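Search this blog
Type and hit enter

Three nights of songs at the Edlow hall

June 7, 2022

I've still got the finale stuck in my head and my feet are killing me, so forgive me if this one rambles. Lillstead Secondary put on its winter concert last week, three nights of it, and I went to two. I only meant to go to the first! I had the second night's ticket before I'd got back to the car.

If you don't know the Edlow hall, it's the old one past the Chisholm turn-off, with the high ceiling and the terrible parking. It sounds glorious. You can sit in the very back row and hear a Year 7 kid breathe in before a solo, and when the whole choir stands up and goes for it you feel it in your ribs.

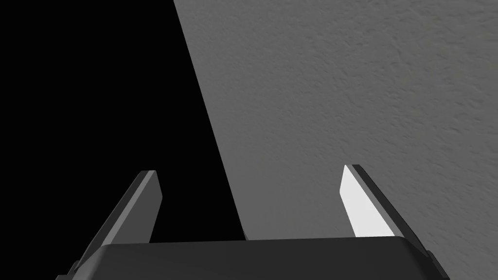 The opening number was a medley of surf songs arranged by the senior music class, and I'd have been happy if they'd stopped there and sent us home. They had a proper brass section this year (the school had been down to one trumpet for ages) and the trombones were having the time of their lives. One of them did a little spin on the second night that I'm fairly sure wasn't rehearsed, and the conductor laughed so hard she lost her place for a bar.

After that came the juniors with ukuleles. I know, I know. But they'd worked out harmonies, and they'd picked a sad song instead of the usual cheery strumming, and by the last verse the woman beside me was hunting through her bag for a tissue.

The part everyone was talking about at interval, though, was the play. It was a short musical the drama students wrote themselves, called Tekham, about a made-up town where singing has been banned and one family keeps doing it in the back bedroom. It ran for half an hour and I wanted three times that.

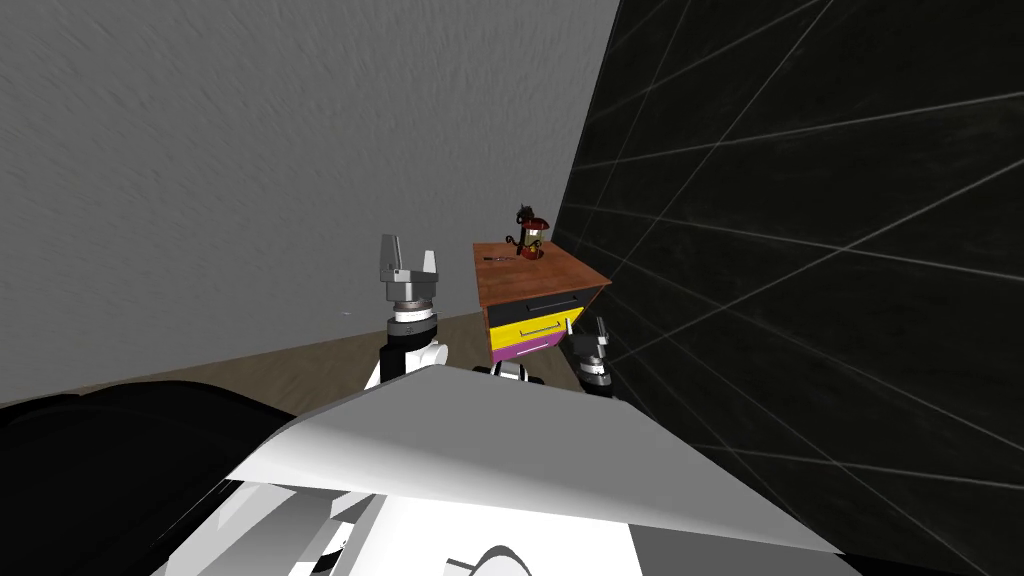
I loved the set for Tekham, and there was hardly anything to it. A painted flat, a rug, a lamp, and a chest of drawers that the grandmother kept the forbidden sheet music in. I've been thinking since about how much a bit of furniture can do on a stage. A small wooden dresser standing in a corner, where a grey wall meets black tiles, already looks like the start of a story to me, and these kids clearly think the same way. When the grandmother finally pulled the top drawer open and the offstage choir came in, very softly, I got goosebumps both nights.

The lighting was good too. They kept it low and yellow for the bedroom and then flooded everything with blue for the town square, and the changes landed right on the beat. Whoever was up the back on the desk deserves a massive box of chocolates.

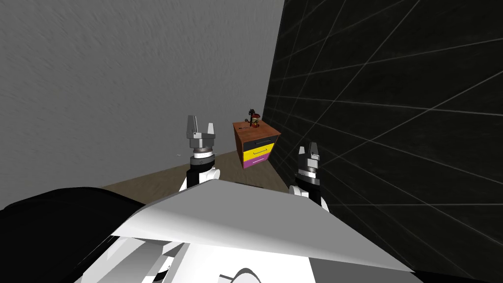

Second half was the rock bands, and the volume went up accordingly — my ears rang all the way home. My favourite was a four-piece who played one cover and one original. The original had a chorus so catchy that the crowd was singing it by the second time round, and on my second visit there were people who already knew the words. Imagine being sixteen and hearing that come back at you!

Then the finale, with every performer on stage and a good few spilling down the steps. The programme said they hoped to raise $1000 over the season for new music stands, and they'd passed it before the last night even started. Terrific news, because some of the old ones were held up by gaffer tape. 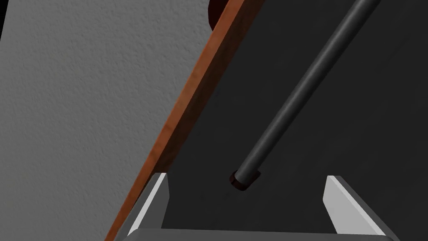 If you want to go next time

Tickets come out through the school office and they do sell quickly. Get there early, park on the Chisholm side and walk back over the footbridge. Bring a cushion for the hall chairs and some coins for the supper table, where the lemon slice disappears well before interval is over. There's talk of a second go at Tekham later in the year, longer this time and with a live band. I'll be in the front row with my cushion.

Got a recording of that original song? Please, please leave me a comment.

© 2022 Notes from the Back Row | Contact | Back to top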